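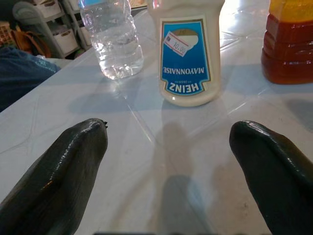 Getting the Last of the Mayonnaise Out of a Squeeze Bottle

If your house is anything like mine, there is always a mayonnaise bottle in the fridge door that has been "almost empty" for three weeks. It wheezes, it spits, it puts a freckle of mayo on your sandwich and a bigger one on your sleeve, and sooner or later somebody opens a new one and the old bottle gets pushed to the back. I used to throw them out like that. Then one November afternoon I got stubborn and put one on the kitchen scale before and after I cleaned it out properly, and there were 146 grams still in there! That's a whole potato salad, or close to it.

What you'll need

The bottle, with its cap
A slim silicone spatula (mine is the long one from Lurkolent, but any narrow one will do)
A small jar with a lid
2 tablespoons of vinegar or lemon juice

Step 1. Stand it on its cap

Close the cap firmly and stand the bottle upside down on a flat, hard surface. The counter or the kitchen table is fine while you're getting the rest of lunch together, but if you're leaving it longer than that, put it in the fridge. Overnight is best. Mayonnaise is thick and in no hurry at all, and it will slide down the walls in its own good time.

Step 2. Give it a few firm swings

Check the cap again (please, check it again, I have wiped down a ceiling). Hold the bottle near the base with the cap pointing at the floor, and swing your arm down sharply and stop short. A few of these will move whatever is still clinging up high.

Step 3. Squeeze from the far end

Open the cap over your jar and press from the base toward the cap, the way you'd work a tube of toothpaste. Let it breathe in between, with the opening pointed up, so it doesn't sputter.

Step 4. Take the cap off and scrape

Unscrew the whole cap and go around the shoulders with the spatula. Most of what's left hides there, in the curve, and under the cap itself there's usually a good dab too.

Step 5. Rinse it into a dressing

Pour in the 2 tablespoons of vinegar, screw the cap back on, and shake hard. Tip it into the jar with salt, pepper and a little mustard, and you have a very nice dressing for cabbage or cold potatoes. Keep it in the fridge and use it within a couple of days.

Washing the bottle afterward is easy with warm water and a drop of dish soap. Leave it open on the rack to dry before it goes in the recycling.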